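Ovamora Tabletop Fault Set
README, revision 3

Summary

The Ovamora Tabletop Fault Set contains 268 recordings of two-arm tabletop handling, collected by the Brakell group. Of these, 111 carry a fault label. The set was assembled after a recurring failure in which the gripper controller reported a secure hold and the object was no longer between the fingers. It is released to support work on grasp monitoring and fault detection. It is not suitable for training a policy without filtering.

Each recording lasts 30 seconds and includes head camera video, joint positions for both arms, commanded and measured gripper opening, and the controller status flag. The task uses light, crumpled objects placed on a white table between the arms. 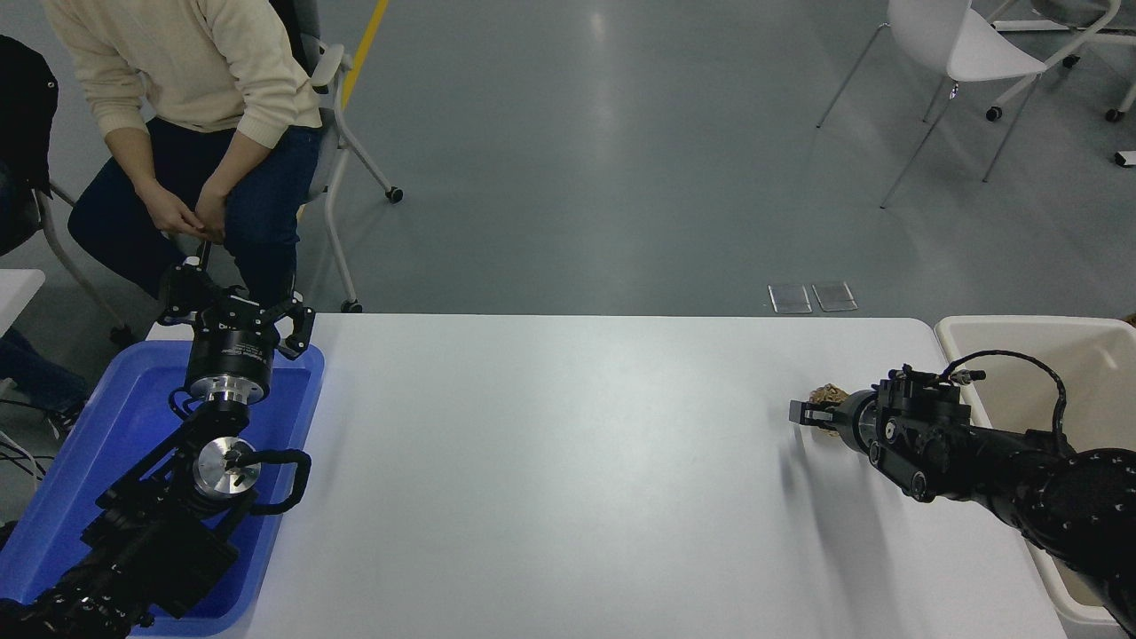 Figure 1. Right gripper holding a crumpled tan object close to the table surface.

Description of the fault

The fault was first recorded on a Wednesday during routine collection. The right gripper closed on an object, the status flag changed to HELD, and the arm continued through its lift and transfer. The object had slipped at the start of the lift. The controller did not clear the flag until the next open command.

Review of the logs identified two contributing conditions. The hold check compared motor current with a fixed threshold that had been set for rigid blocks. Soft objects compress under the fingers, and the current briefly passes the threshold before the grip has settled. In addition, the check ran once, at the end of the closing motion, and was not repeated during the lift. A second check, 90 milliseconds after closing, was added in the Drulenero controller build. Recordings made before and after this change are both included and can be separated by the field controller_build.

Labels

hold_true: the object is between the fingers and the flag reads HELD.
hold_false: the flag reads HELD and the object is not between the fingers.
drop_late: the object leaves the fingers during transfer.
stop_manual: an operator ended the recording.

Labels were assigned from video by two reviewers working separately. Disagreements were settled by a third reviewer. Frames in which the fingers hide the object are marked unclear and should be excluded from scoring.

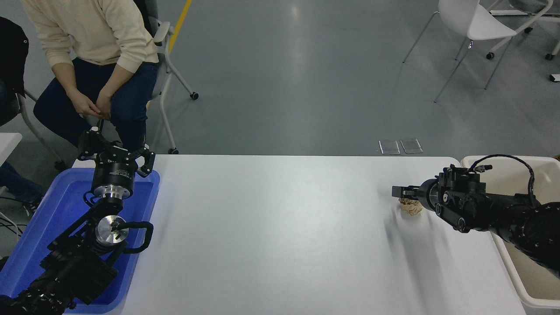
Labeling false holds from the head camera requires care at low heights. An object on the table can overlap the fingers in the image, and a single frame may not establish whether contact exists. The small beige object resting on the tabletop directly beneath the right gripper shows how little separation a reviewer may have to work with. Reviewers were instructed to consult the frames on either side and the measured gripper opening before assigning a label.

Safety notes

A false hold is a safety matter as well as a data quality matter. An arm that proceeds with a transfer after losing its object may lead an operator to reach for the object while the arm is still moving. Sites using the Ehlers arm interface should observe the following:

Do not reach onto the table until both arms are stopped and motion is disabled.
Do not treat the HELD flag as confirmation that an arm is safe to approach.
Keep the emergency stop within reach of the operator at all times.

Known limitations

All recordings come from one site and one table layout. Left gripper faults are underrepresented. The gripper current signal is missing from several early recordings, and these are listed in missing_current.txt. Timing between video and joint data has not been corrected for dropped frames.

Changes in this revision

The label drop_late was separated from hold_false. Duplicate entries were removed from the index file. Users of revision 2 should regenerate their splits before comparing results.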